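Kusside Bench Practice Kit for Two-Arm Sorting

$475, ships in one flat box
In stock
Fits: any pair of small tabletop arms with parallel grippers

If you've been on the site before, you know I mostly sell spare parts: belts, fingers, mounts, the little screws that vanish into carpet. This one's different, because half of what you're paying for is paper. I know how that sounds! But people kept buying fingers from me and then writing in with questions that had nothing to do with fingers (where do you stand when both arms are live, who gets to restart it, what do you do with a can that's been crushed and has a sharp fold in it), and my answers kept getting longer. At some point I had a folder of them. The folder became the Kusside kit.

What it covers is small-scale sorting work: two arms facing each other over a table, a few containers, light objects like empty bottles and drink cans. The big industrial world has its own standards and its own people to read them, and if you're running a caged cell with a forklift aisle next to it you need those people. Teaching labs, makerspaces and small development teams tend to get the robot first and the rules later, usually after a bruise.

What's in the box

Table top, matte white, in two panels that butt together. The finish matters more than you'd think. My first batch was glossy and the overhead cameras hated it, and so did I, frankly, squinting at glare all afternoon. The seam is deliberately set away from the middle of the work area.

Sorting cups, gray and yellow-green. Light, cheap to replace, easy to tell apart from across the room.

One set of ribbed fingers, navy, for each arm. Please check the mounting pattern on the fit chart before ordering. I ship the common one unless you tell me otherwise.

A roll of floor tape for the standing line.

The rule cards and the binder. The binder runs 40 pages, and yes, I've been told it could be shorter. The cards are the part you'll use every day.

A pad of shift sheets.

The rules on the card

There are four on the front of the card. I'd love to say I arrived at them scientifically, but they're what survived after I crossed out everything people ignored.

Rule one. Hands stay out of the reach of either arm whenever the motors are powered. Either arm, that's the bit people forget. You stop the one you're working with, lean in to straighten a cup, and the other one is still awake on the far side. The card says "either" in bold and I've considered making it bigger.

Rule two. Fingers open at the start and at the end. Before a run, both grippers go to fully open and somebody looks at them. After a run, same again. An open gripper isn't holding anything, isn't about to drop anything, and gives you a quick look at whether a finger has worked loose on its mount.

Rule three. One kind of thing per cup, and the kinds are written down before you start. Gray for bottles, yellow-green for cans is how I set mine. You can swap the colors if you like. Just don't swap them halfway through, or you'll spend an evening relabeling recordings like I did one December.

Rule four. The person who stopped it is the person who restarts it. If they've gone home, you do the whole start check from the top, as though the bench had been off all night.

The back of the card is for your own additions. Leave room. Every bench has something odd about it, and the people who work there know what it is long before I do.

On the bench

I sort straight from the table top, with the object somewhere both arms could plan toward and the cups set back toward the far side. Putting the cups back there leaves open space in front, so you can see an arm coming in. It also means that a bad drop lands on white table instead of on top of the things you've already sorted.

Crushed cans are worth their own paragraph, so here's their paragraph. A crumpled can has creases, and creases can be sharp, so the binder treats it as a handle-with-gloves item even though a fresh one isn't. Empty the can cup by tipping it into a bin. Don't fish around in it. Same goes for the bottle cup once there's anything else down at the bottom.

Fingers open, cups in place:
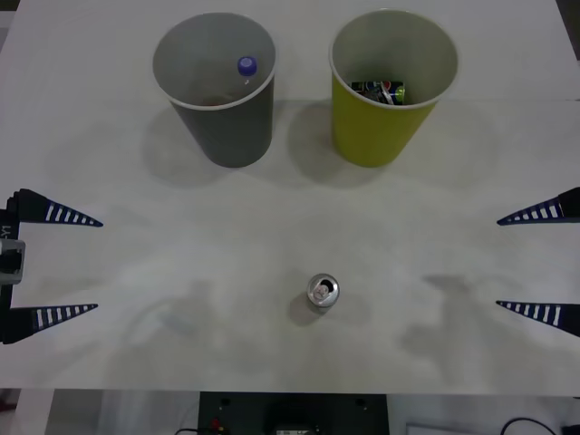
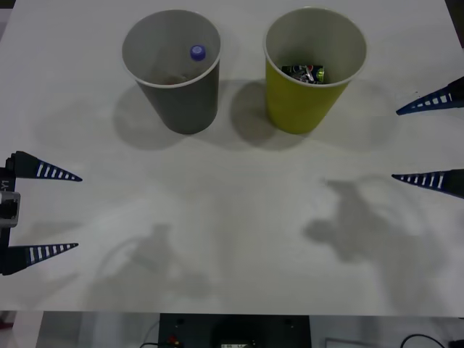
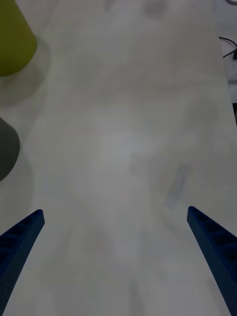
Yvonne Kershaw disagrees with me on rule four, and she's given me permission to say so. Her view is that tying the restart to one person works fine on a bench with 2 regulars and falls apart on one with a rota, where people will quietly find the stopper's coat on a chair and decide that counts as them being present. She would put the full start check on every restart, no exceptions, and drop the bit about who does it. "You've written a rule about people when you wanted a rule about the machine," was how she put it, and I've been chewing on that for a while. The next printing of the card will have both versions and a tick box so each bench can choose. If you've bought the kit already, write to me and I'll send the new card for nothing.

She also wants the standing line farther back than I do. We haven't settled that one.

Setting up

Give yourself an hour the first time. Most of it is table.

Lay the panels and press along the seam with your palm. If you can feel a step, shim it. The arms won't mind a small step but an upright can might, especially if an arm nudges the table.

Mount the fingers with the power off at the wall. I mean the wall. Snug the screws, open and close the gripper by hand if your model allows it, then tighten. When you power up, run each gripper open and closed on its own before you let both arms share the table.

Mark your arms. Any scheme at all, as long as the label can be read from where you stand and matches the name in your software. I have watched two grown adults shout "left!" at each other from opposite sides of the same table, and each of them was right.

Now the tape. Power up with nothing on the table, drive each arm slowly to its longest reach in every direction it can go, and note how far out past the table edge it gets. The standing line goes beyond that. Don't measure from the pose the arm rests in, since it can get a lot farther than that, and don't trust a reach figure from a brochure if you've changed the fingers. Longer fingers mean longer reach. Obvious when it's typed out like this, but I missed it on my own bench.

Cables get a page in the binder. The short version is that nothing crosses the work surface, nothing is pulled tight at full reach, and you look at the slack with the arm at its farthest point before you call it done. If a cable runs on the floor, it stays on the machine side of your tape.

The shift sheet

It's one side of one page. Name, start check done, what goes in which cup, anything odd, end check done. That's the lot. I tried a longer one at the Wamton bench and people filled in the top half and drew faces on the rest.

The "anything odd" line is where the value is. A finger that needed tightening twice in the same week. A can that slid instead of lifting. A gripper that opened a beat late. Write it even when you fixed it, please, and read back the last few sheets before changing any settings. The guys at Birkett tape theirs to the wall in a long strip, which I thought was silly until I stood in front of it and could see the same complaint four sheets running.

Recording while you work

Plenty of you are recording the bench, with an overhead camera or one up by the wrist, or both. The binder has a section on it. Tell everyone in the room that the cameras are on, keep faces and screens out of view where you can, and agree up front on what happens to a session if somebody walks through it. Also, don't let a good recording talk you out of stopping. If you reach for the stop and there's a little voice saying the run was nearly finished, press it anyway. You can do another run.

Wrist cameras add one job to the start check. Look at the live view with the gripper open and make sure you can see both fingertips. If you can't, something has shifted, so sort that out first.

What it won't do

It isn't a certification and it isn't a risk assessment. Nothing in the box makes your arm slower, softer or safer by itself. If your school or employer has its own safety office, show them the binder before you use it, and where their rules are stricter than mine, theirs win. The fingers are for light empty objects. Please don't lift full bottles with them, or glass, or (yes, I got this email) a soldering iron.

It's also no good for food. The cups have been sitting on a robot bench. Come on.

Spares and extras

Fingers, cups, tape and shift pads are all sold separately on the parts page. Ribs do crack eventually, usually near the base, so check there first and change both fingers together when one goes. Mismatched fingers close a little crooked and then you'll be chasing a bug that isn't in your code.

The Skavton stop button mount fits the front edge of the table top and puts the button where your hand already is. I'd buy it before you buy a second set of anything. The button itself isn't included, so use the one that came with your arms.

Returns

Unused kits come back for a full refund. If you've laid the tape, keep the tape. If you hate the binder, tell me which page, and be as rude as you like about it, the current edition is mostly made of people doing exactly that.

Questions about fit go to the parts inbox with a photo of your gripper mount, please, taken straight on with a ruler next to it. I answer in the evenings, after 7.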